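발리우드 소문에 낚이지 않고 가십 기사 읽는 법

인도 영화 팬카페에 이 년만 있으면 누구나 알게 된다. 개봉을 앞둔 배우의 인생에는 유난히 사건이 많다. 공항에서 발이 묶이고, 공동 주연과 밤늦게 식당에서 나오고, 촬영장에서 말에서 떨어진다. 그리고 영화가 내려가면 다들 거짓말처럼 건강하고 평온해진다.

나도 한때는 새벽마다 그런 기사를 번역해 올리던 사람이다. 'Nirnilell'이라는 연예 블로그를 거의 경전처럼 모셨고, 거기서 약혼시킨 커플만 따라 적어도 합동결혼식을 치를 수 있었다. 그중 실제로 결혼한 사람은 블로그 운영자뿐이었다. 아래는 그 시절의 부끄러움을 밑천 삼아 정리한 요령이다. 준비물은 검색창과 약간의 심술.

1단계. 개봉일부터 찾는다

기사를 읽기 전에 그 배우의 다음 영화가 언제 걸리는지 본다. 본문은 그다음에 읽어도 늦지 않다. 개봉까지 11일 남은 배우가 갑자기 상대역과 "눈빛이 심상치 않다"면 달력에 동그라미를 치고 차를 한 잔 끓인다. 개봉작도 없고 광고 계약 소식도 없는데 나온 이야기라면 조금 더 읽어 줄 만하다. 명절 대목에는 이 방법이 잘 안 통한다. 그때는 모두가 뭔가를 개봉하고 모두가 누군가와 사귄다.

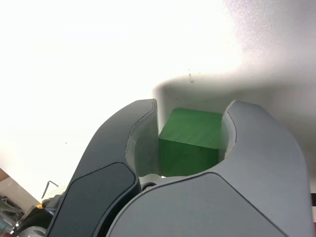
2단계. '측근'의 숫자를 줄여 본다

"배우의 측근에 따르면", "제작진과 가까운 인물은", "업계에 정통한 한 관계자가". 세 문장에 세 사람이 나오지만 말투가 똑같다면 한 사람으로 친다. 그 한 사람이 홍보 담당자일 가능성도 열어 둔다. 측근이 새 영화의 제목을 정확한 철자로, 부제까지 붙여 말하면 가능성은 더 활짝 열린다. 진짜 친구들은 친구 영화 제목을 잘 못 외운다.

3단계. 원문까지 거슬러 올라간다

한국어 기사는 대개 영어 기사의 번역이고, 영어 기사는 힌디어나 타밀어 인터뷰의 요약이다. 중간에서 농담이 죽는다. Revathi Alva의 칼럼이 좋은 예다. 원래 문장은 "그 감독과 또 일하느니 수도원에 들어가겠다"였는데, 세 다리를 건너 우리 카페에 도착했을 때는 "종교 귀의를 위해 은퇴 선언"이 되어 있었다. 댓글이 201개 달렸고 절반은 작별 인사였다. 내 것도 거기 있다. 꽤 길다.

원문을 찾을 때는 배우 이름만 넣지 말고 기사에 나온 고유명사를 하나 더 넣는다. 감독 이름이나 촬영지가 무난하다. 인터뷰 영상이 있으면 자막을 믿지 말고 앞뒤로 1분씩 더 본다. 웃음소리가 들리면 그 발언은 제목으로 쓰면 안 되는 발언이다. 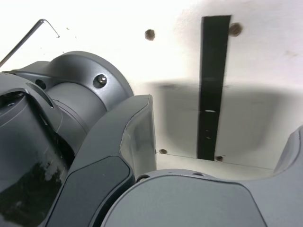
Rekha Bangera의 의견은 좀 다르다. 원문을 찾는 데 저녁을 통째로 쓰느니 사흘 묵히는 편이 낫다는 것이다. 사흘 뒤에도 살아 있는 소문은 열에 하나도 안 되고, 살아남은 것은 어차피 누가 번역해 준다고 한다. 맞는 말이라 반박을 못 했다. 다만 그 '누가'가 보통 나다.

4단계. 날짜를 본다

생각보다 많은 사람이 건너뛰는 단계다. 예전에 끝난 다툼이 화면 캡처로 다시 돌고, 사진만 바뀐 채 새 소식 행세를 한다. 기사 안에 "최근"이 여러 번 나오는데 정작 날짜가 한 번도 없다면 의심한다. 배우의 머리 모양도 참고가 된다. 작년 영화 때문에 길렀던 수염을 지금 기르고 있을 리가 없다. 나는 이 방법으로 'Lokbridge' 시상식 난투극이 두 해 전 리허설이었다는 것을 밝혀냈고, 카페에서 흥을 깨는 사람으로 이름을 얻었다.

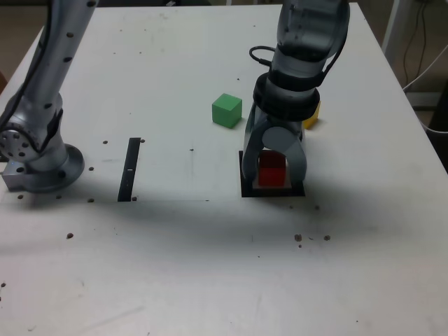 날짜를 확인했으면 같은 배우의 그 무렵 다른 기사도 하나쯤 열어 본다. 삭발하고 칩거 중이라던 사람이 같은 날 저녁 샴푸 광고 행사에서 손을 흔들고 있으면, 둘 중 하나는 접어도 된다. 보통 돈을 받은 쪽이 사실이다.

5단계. 흥행 숫자는 따로 취급한다

연애 소문보다 더 낭만적인 것이 첫 주 수입이다. 제작사 발표와 배급 쪽 집계가 다르고, 인도 국내 수입과 전 세계 수입이 한 문장에서 슬쩍 섞인다. 단위가 크로르인지 라크인지부터 본다. 백 배 차이다. 총액인지 세금을 뗀 금액인지도 적혀 있어야 한다. 'Pleltatwood'가 241크로르라고 썼던 영화는 나중에 보니 극장 수입에 방영권과 음원 판권까지 얹은 액수였다. 주차비가 빠진 것이 이상할 정도였다.

6단계. 그래도 올리고 싶다면

제목 앞에 '소문'이라고 적고, 원문 주소를 붙이고, 물음표는 하나만 쓴다. 가족이나 건강에 관한 이야기는 당사자가 직접 말하기 전까지 올리지 않는다. 틀린 것으로 밝혀지면 글을 지우지 말고 맨 위에 고쳐 적는다. 지우면 캡처가 남고, 캡처에는 정정문이 안 붙는다.

내 은퇴 오보도 아직 카페에 그대로 있다. 맨 위에 정정문이 두 줄 붙어 있는데, 요즘도 12월이면 누가 그 아래에 작별 인사를 남기고 간다.
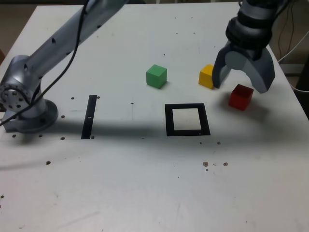 흰 탁자 위의 초록, 노랑, 빨강 큐브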